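Štěpánka Skála
31/03/2022

Spent most of today on the gripper for the shelf cell at Clusach. Posting the steps because I had to work half of them out again from my own bad notes in February.

Symptom first. Fingers opened fine, closed fine, but the right fingertip got to the object a hair before the left one. On books you never notice. On anything narrow it pushes the thing sideways before it grips.

I blamed the calibration. Ran it again, same result. Ran it a third time because I'm stubborn. Same.

So: arm to the service pose, fingers spread all the way, power off at the cell switch, tag on the switch. Then I moved each linkage by hand. Left one was smooth. Right one had play at the main pivot, enough to feel with a thumb.

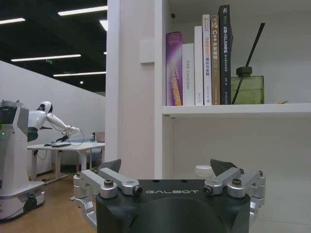 The main pivot bolts are hex socket, one each side. Use a proper key and push it all the way in before you put any load on it. The 2 we had to drill out last year were both rounded by somebody using a worn key from the drawer. I have thrown out the drawer.

Right bolt came out with almost no effort. Cleaned the old threadlocker off, wiped the pivot, looked for scoring. None that I could see. Fresh threadlocker, one drop, back in by hand until it seats, then the torque driver.

Did the left one too, even though it felt fine. If you only do one side they wear differently and you're back in there by summer.

Leave it overnight if you can. I couldn't, Buchanan wanted the cell back by 3, so it got the short cure time on the bottle and I'll check it again tomorrow morning.

Power on, home, open and close 9 times with nothing between the fingers. Then the wrist camera check against the edge of the shelf board. It was off a little after all the handling, so calibration again, and this time it held.

Cycle counter said 217 since the last service. That is early for a loose pivot. My guess is it never got threadlocker at the last one, and the last one was me.

Added a line to the service sheet: check both pivots by hand before touching calibration. Grisier people, yours is the same sheet, please pull the new copy from the Vukus folder.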